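Thursday I went to the open day at Haworth, the innovation building where Flakari has its office. I will write some notes here, because several people asked me how it was.

They did the demonstration in the lobby, between the sofas and the plants. I expected a fence and a big yellow arm. It was a hand-held gripper with two fingers and pink pads, and a person teaches the task by doing it.
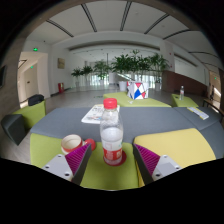 The talk was by Matúš Hudec from Flakari. He said a home is full of soft and round things, so they teach with soft and round things. One good recording takes less than a minute. They have 700 for this task and they want more.

My question was about the pads. The small ribs bend a little, so a thin plastic bottle can be held without much force. Each pair costs 55 euros and he changes it every 2 weeks.
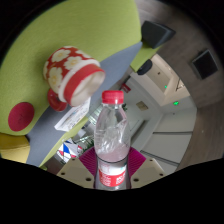

A man from Zendico asked if it works with glass. Matúš answered "sometimes," and I liked this answer very much. At other open days I have heard only "yes."

Visitors could also try. I was too slow at first, and my wrist was turning all the time. You must move like you are showing something to a child, calm and without stopping in the middle.

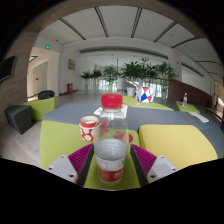 The list at the door had 105 names when I left, so go early if you want a turn. The next open day is in March, and Pamico will come too with their mobile base. If someone knows whether students need to register, please write to me. I could not find it on their page.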